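Stomurdale Housing Association Opens Applications for Floor Covering Grants

STOMURDALE, 2023-09-24 – The Stomurdale Housing Association has opened applications for its floor covering grant, which helps tenants meet the cost of carpet or other flooring when they move into an unfurnished home. The grant is open to tenants in Stomurdale and, for the first time, in the neighboring district of Stirkwood.

Homes let by the association are handed over with bare floors in the living room and bedrooms. Kitchens and bathrooms are fitted with sheet flooring before the keys are issued, and that practice will continue.

Under the new terms, a household may receive up to $1,000 toward materials and fitting. The association has set aside funds for 92 grants in the current program year. Payment will be made directly to the supplier once the work has been inspected, and tenants will not be asked to pay a deposit.

"A floor covering is often the largest single expense a family faces in the first month of a tenancy," said Ffion Prothero, director of tenant services. "Many of our tenants have told us they put it off for a year or more, and that they spend more on heating in the meantime."

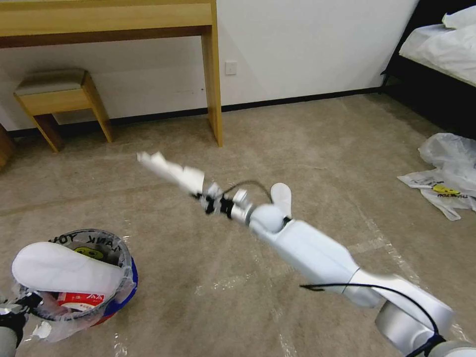
By Dilwyn Hopkin
Housing and Neighborhoods

Applicants must hold a tenancy that began within the past 18 months and must not have received a floor covering grant at a previous address. Tenants who have already bought carpet may apply for the cost of fitting only, provided they can supply a receipt.

The association has asked suppliers to offer plain, hard-wearing carpet in neutral colors, together with underlay suited to upstairs rooms. Samples may be seen at the Gough Street office during normal opening hours. Tenants in upper-floor apartments are reminded that hard flooring still requires written consent – a rule introduced after complaints about noise between homes.

Dilani Debnath, who chairs the Stirkwood Tenants' Forum, welcomed the extension of the grant but said the forum would continue to press for stair carpet to be included. Stairs and landings are not covered under the present terms.

Completed forms should be returned to the Gough Street office by the end of September. Decisions will be sent in writing within four weeks of receipt. Tenants who need a form in large print or in another language should contact the tenant services desk.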